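Gostville Robotics Open Day

The Gostville Robotics Open Day is an annual public demonstration of industrial and research robotics held at the Dudum Centre in Gostville. It is aimed at manufacturers, recyclers, trades teachers and members of the general public, and consists of staffed demonstration cells, short talks and a guided walk through the workshop floor. Entry is free, although the guided walk must be booked.

History

The event began as an informal visit program for local firms, organised by the automation engineer Detlef Mühlbauer. It was opened to the public after the workshop moved to its present building, which has a separate entrance and a viewing aisle. The open day was originally held in May and was later shifted to spring to avoid a clash with the school examination period. The edition of November 10, 2022 recorded 1,166 visitors, and 12 cells were in operation.

Format

Each cell runs on a fixed timetable, with a presenter and an operator present at all times. Visitors stand behind a marked line, and the operator holds an enabling switch while an arm is in motion. Sessions alternate between running demonstrations and question periods, during which the arms are held in a protective stop. Talks are given in a seminar room off the main floor and are repeated in the afternoon.

Computer assembly cell

The best attended cell is Sesia, developed under the direction of Dong-hyun Kong. It deals with the handling of parts in desktop computers, a class of work that combines tight clearances with components that are easily damaged. The tower is laid on its side with the side panel off, giving the arms access from overhead. A 3D-printed fixture tray beside it holds a processor and a memory module in known positions, so that the starting pose of each part need not be searched for.

Processor placement is treated as the most demanding step. The chip must be set down square to the socket with almost no lateral movement, and the socket lever has to be open beforehand. Memory modules tolerate more misalignment but require a higher insertion force, applied evenly at both ends. Cables are regarded as a separate problem – their shape changes between runs and cannot be fixed in advance.

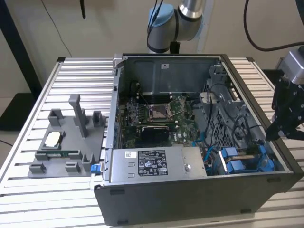
Can visitors operate the robots themselves?
Only at the So training cell, where a small arm is run at reduced speed under supervision. The minimum age is 12, and each turn lasts 7 minutes.

The Sesia cell is operated by workshop staff only. Its presenter explains the order of operations before each run and takes questions on gripper selection, force limits and fixture design.

Access

The Dudum Centre has step-free access from the rear car park. Guided walks are limited to six people per group. Ear protection is supplied at the door for the machining area, and closed footwear is required throughout the workshop.

See also

Collaborative robot
Electronics recycling
Machine tending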